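# Teaching by hand: my chopsticks task keeps failing at the caddy

**wudport_kitchen**

Hello all, first time posting here, so forgive me if this runs on a bit. I'm recording demonstrations for a small tabletop task: pick up chopsticks and spoons from the table with hand-held grippers, and drop them into a utensil holder. I've collected 200 demos so far, mostly on Saturday mornings when the light in my kitchen is good. The trained policy does fine with spoons. With chopsticks it grabs nicely, carries nicely, and then pokes the rim of the holder and just sort of sits there pushing. Should I record more of the same, or am I showing it wrong?

**Sauerland**

More data. I had 2168 episodes before mine stopped doing silly things. 200 is nothing for thin objects.

**miltonbench**

Welcome! I'd be gentler than the reply before mine, although more data never hurts. Before you record another stack, I'd watch your own hands in the demos you already have, at half speed if you can stand it. When I did this with my pencil-sorting task I was a little embarrassed. I would carry the pencil over, wobble, touch the rim, slide along it and drop in, all in one quick motion. A person feels that little bump and corrects without thinking. The robot only got the pictures and the gripper path, so it learned to go and touch the rim.

What helped me was slowing down for the last stretch. Stop above the opening, get the stick upright, wait a beat, then lower it straight in and open the fingers. It feels terribly fussy while you're doing it – my shoulders ached the first evening – but the demos come out much more alike.

The other thing is where you grip. If you pinch a chopstick near the middle one time and close to the end the next, the free part swings very differently, and a narrow opening won't forgive that.

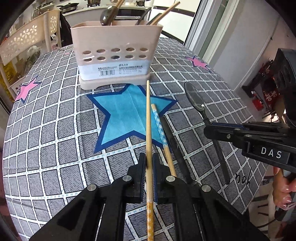

Pick one spot along the stick and try to stay near it for a whole session, then vary it on purpose later, once the basic motion works. I'd also do 5 practice runs before you hit record, just to settle your hands, and throw those away.

And do record some recoveries! Start with the stick already resting against the rim, lift it, straighten it and put it in. I kept mine in a separate folder called Vendness (old project name, don't ask) so I could train with and without them.

**wudport_kitchen**

Oh dear, I just watched a dozen of mine and I slide along the rim in nearly every one. Will redo a batch slowly and report back. Thank you both!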